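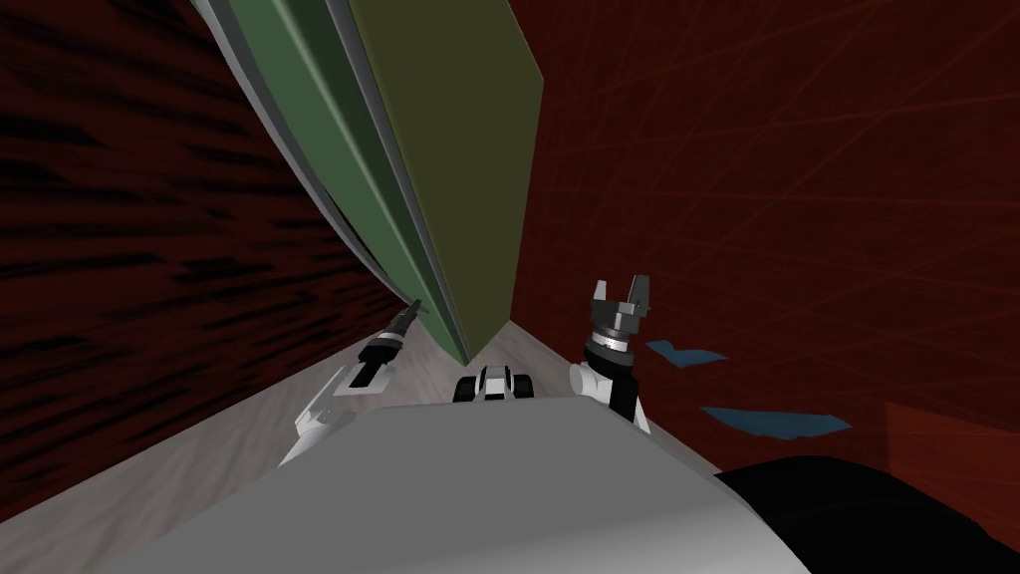 Both arms in the simulated room, green panel ahead.

I came to the shared workshop in Plokelitz expecting to be unimpressed, and Mimoza Atanasov did very little to talk me out of it. She has been building a two-armed robot there since May, or at least the software half of one. The project is called Reletti. So far it lives on a screen, in a rendered room with red walls.

"People ask me when it's going to clean their kitchen," she says. "I tell them to buy a sponge."

Her complaint is with success rates. She ran her door routine 4,000 times before she would show it to anyone, and she still doesn't trust the result. The best version got through 78 percent of its attempts.
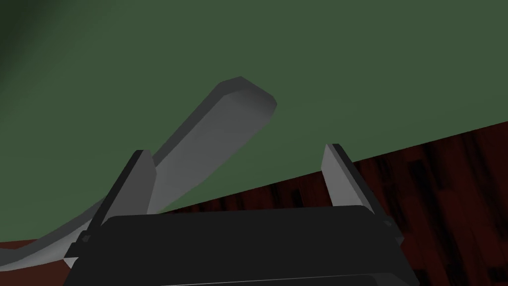 "That number sounds fine until you think about what the rest would do to a real door," she says. "Or to the person holding it. And 78 was a good week. I changed the starting angle a little and it went down to 70. Same code, same room."

I asked whether a better simulator would help. She has tried two, Madeo and then Sqalli, and shrugs at both. Contact is the weak spot, she says. A finger meets a handle and the software has to guess what friction does next.
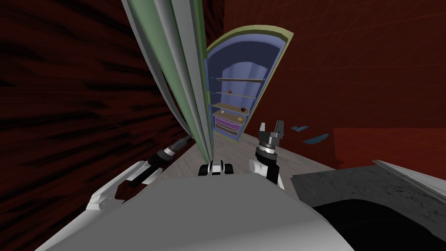

Reletti was meant to be a fetching robot. The plan, written on the back of a parts list, was to get a door open, drive through, and bring something back. Atanasov now thinks she put the jobs in the wrong order. There's a tall arched cabinet in the room with a little dark red ball on its lowest shelf, and she would have been happier spending the first month on that ball alone. "You can get one reach right and learn something from it," she says. "With the door I had six problems and they all looked like the same problem."

She's no kinder about the hardware. Parts for one real arm are sitting in a bin under her bench, and 19 of the screws don't fit anything she owns. 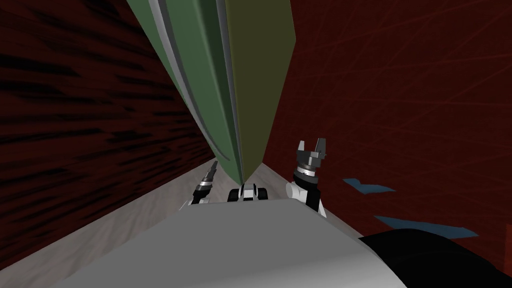

Will there be a physical robot by the end of the year?

"One arm, maybe, bolted to a table. I wouldn't put money on two."

She has stopped giving dates to the other people at the workshop, who used to wander over in the evening and ask. I asked what would change her mind about home robots in general. She thought about it while another batch of runs loaded.

"Somebody else's failures," she said. "All of them, with the settings. I've seen plenty of demos."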